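Workshop notebook, bench 2
July 2021, Thursday

Continued from the June pages. Subject is still the edge finish and the dye on the strap leather for the Ondstead order, and the trouble with the beeswax.

First what I found in the morning. The test strips which I left on the shelf last night are dry. Strips with the water dye went lighter than I expected, more like tea than like coffee. Strips with the spirit dye are dark enough but they feel stiff, and when I bend them over the rod, fine lines open on the grain side. I bent each one slowly, grain side out, then grain side in. The water dyed ones did not crack in any direction.

So for Ondstead I want to stay with the water dye and give it two coats, with one night between. It costs us one more day. I think the customer will prefer to wait a day than to receive a strap that opens at the first hole. If somebody in the shop disagrees, please write it in the margin and I will answer.

Note on the leather itself. The side from Kadlec is good in the back part and poor toward the belly. I marked the poor area with chalk, please do not cut straps from there. It stretches very much when damp. I cut one strip from it, damped it, hung the small weight on it and left it during lunch. It came back longer and it did not return. It can be used for linings, for keepers, for practice pieces, for anything which does not have to carry.

Edges. I tried again the old recipe that I copied from the book of 1872 (the harness maker's one, the copy with the broken spine, it is in the drawer with the awls). The recipe says to rub the edge with gum, then with a bone, then with wax "until it will take no more." It is a nice sentence but it does not say how warm, how long, or which gum. I used gum tragacanth because we have it. First I sanded the edge with the coarse paper, then the fine one, then damped it with the sponge, waited until the wet color was just going away, and rubbed with the gum on a piece of canvas.

What I learned: the moment is important. If I rub too early, the fibers roll up and make small hairs which I can feel with the nail. If I rub too late, nothing happens, it only gets warm. The correct moment is when the edge is cool on the lip but no longer looks wet. I know this is not a scientific method. I would like to write a time here, but the room was hot today and the time from today will be wrong in October.

The wax was the bad part. The block marked Tirneo is too soft for this work, it smears and picks up all the dust from the bench. I melted a small quantity together with the old hard wax from the tin, half and half, in the little pot standing in water. When it was cold it was better. It leaves a thin skin, and the canvas makes it shine after some minutes. I put a label on the new block with the mix written on it. Please use that one for edges and leave the soft one for thread.

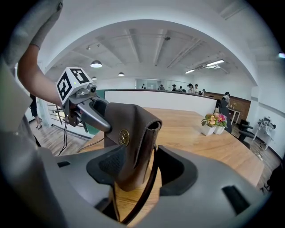 Stitching next. I changed the spacing on the sample strap because the closer holes weaken the end where the buckle sits. On the close sample I could tear the end with the pliers, following the holes like a stamp. On the wider sample the thread broke first and the leather stayed whole. For me this is the right order of things to break, because thread can be sewn again.

I also have to admit one mistake. On the second sample I turned the awl in the hand without noticing, and from the middle on, the slant of the holes is different. From the front it is hardly seen, from the back it is ugly. I keep it in the sample box anyway, with a knot of red thread on it, so I remember how it looks. The awl handle has a flat side and I should feel for it with the thumb before each hole. I filed this flat side a little deeper after lunch.

Buckles. The Jomel box arrived, 19 pieces on the delivery paper and 19 in the box. Two of them have a rough place on the tongue, where it would scratch the strap. I smoothed one with the fine file and then the polishing stick, and it is usable. The other I put back in its paper for the moment, I want to compare it with the old stock.

Dye stock: the water dye bottle is under the half. With two coats on each strap it is not enough for all of Ondstead. One bottle of 700 ml should be ordered before we start the second batch, and from the same lot if they still have it. I wrote the lot number on the inside of the cupboard door, because last time the label became unreadable from drops.

Small things, in no order. The sponge must be washed, it has old dye in it and gave a stain on a clean strip. The rod for the bending test is back on the two nails behind the door. The lid of the gum jar does not close well, I put a piece of plastic film under it. The strop needs new paste.

For tomorrow:
second coat on the strips, early, before the sun comes on that side
bend again when dry, the same rod
cut the first straps for Ondstead, only from the back part
try the mixed wax on a curved edge, until now I did only straight ones
ask about the dye bottle

Strips are on the upper shelf with paper under them. Please do not move them, the dyed side is still open and it takes fingerprints.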